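How to Set Up a Small Robot Demo for an Open Day

We put on our first open day at the Brondalville workshop in April 2025, and I've been meaning to write down how we did it ever since, so pour yourself something and settle in!

Start with the table. Clear it completely, then put out one thing for the robot to work with, and leave the rest in a box underneath. We'd planned on 4 items at once (so ambitious) and visitors couldn't tell what they were supposed to be watching. A single plate in a cheerful color is plenty, set down between the two hands. 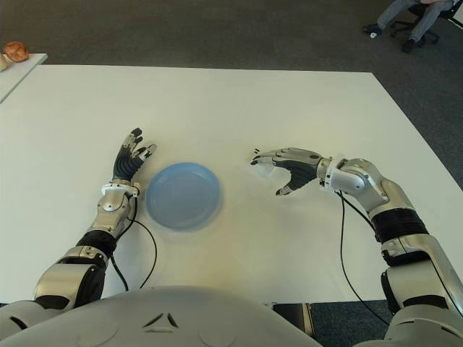 Next, run the whole routine twice before you open the doors, once slowly and once at the speed you mean to use. Check that the cables have slack at the wrists, and keep one person sitting nearby the entire time.

When the visitors come in, tell them what the robot is going to try before it moves. Folks lean in so much more when they know what to hope for, children especially! Keep each round to two minutes, then take questions while you put everything back.

Our friends in Prindmont are hosting the next one in August, and they're hoping for 200 people, bless them.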